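Darnholm's "quiet season" ferry pass leaves islanders and visitors guessing
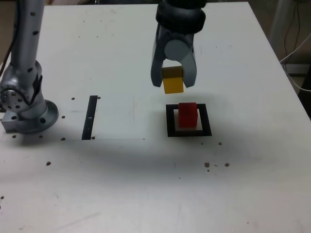

Darnholm wants more visitors outside August, and from this autumn it will sell them a pass to make the trip easier. The island's tourism office says the new Quiet Season Pass will cover the return ferry, the harbour bus and entry to the lighthouse for 34 euros. The booklet promoting it is full of clean shapes and bright colours, but not much use for working out when the last boat goes. Sailing times for the months in question have not been published.

Josefien Baert, who runs the tourism office, said the timetable was "being finalised with the operator" and that passes bought now would be honoured on any sailing. Asked how many sailings there would be, she said it would be "a good service for the time of year". Last winter there were two a day, and the afternoon boat was often called off for wind.

The operator, Goossens, would say only that talks were going on. Its spokesman, Joris Verhoeven, confirmed that passengers whose boat is cancelled can travel on the next one, but said the cost of an extra night on the island was a matter for their own insurance.

That may put people off. Darnholm has 1,274 residents and, once the summer lets close, 30 hotel rooms, all of them in the Stumetti by the harbour. The campsite shuts at the end of September. Of the island's five restaurants, only the Stumetti's own has so far agreed to stay open through the winter, and then for dinner only.

Evie Dawber, who rents bicycles near the landing stage, has heard such plans before. "We had the walking festival, then the star-watching weekends," she said. "I stayed open for both. I sold a lot of tea." She has not decided whether to open after October.

The tourism office expects to sell 2,000 passes in the first winter. It did not say how it had reached that number, and a request for last winter's visitor total was met with a link to the summer figures, which are up.

The walks, at least, are free. The north shore path is passable for most of the year and takes nearly three hours at an easy pace, though the stretch below the lighthouse floods at high tide. The lighthouse itself will open at weekends only, a detail found on the back page of the booklet.

Passes go on sale at the harbour office at 9 am on the first day of next month. They cannot be refunded.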